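Household Practice, Unit 3: The Catch-All Tray
Handout for the Monmont evening group

Bring a pen, and read this before you touch your own tray at home. I say that every year and every year half of you have already tipped it out in the sink.
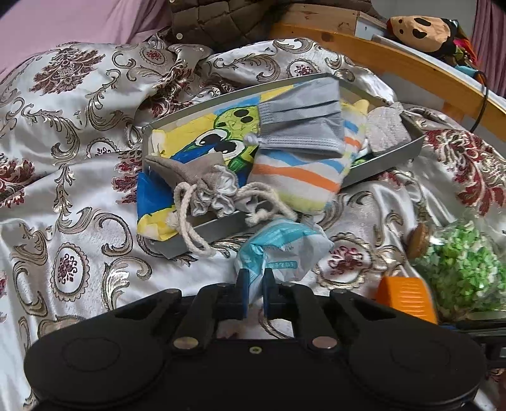 So, a catch-all is any shallow thing that ends up holding whatever was in your hand. I like to sort mine on the bed, where nothing rolls away (a patterned bedspread does hide small bits, so go slowly). Start with the rubbish. A crumpled wrapper is the easiest decision you'll make all evening!

Next come the fabrics. Folded cloths go in one pile, face masks in another, and anything with a drawstring gets opened and checked before it's moved. I once found 90 cents and a spare key in a pouch I'd shifted from tray to tray for most of a year — my own fault entirely.

Then the odd bits: pads, cords, little printed things with cartoons on them that you can't quite bring yourself to part with. Keep one if you love it. I do.

Wipe the tray, dry it properly, and put back only what you'd go looking for in an ordinary week.

For next time: do one tray at home and jot down what went where. The Flelach reading is optional, but the section on drawers is good fun.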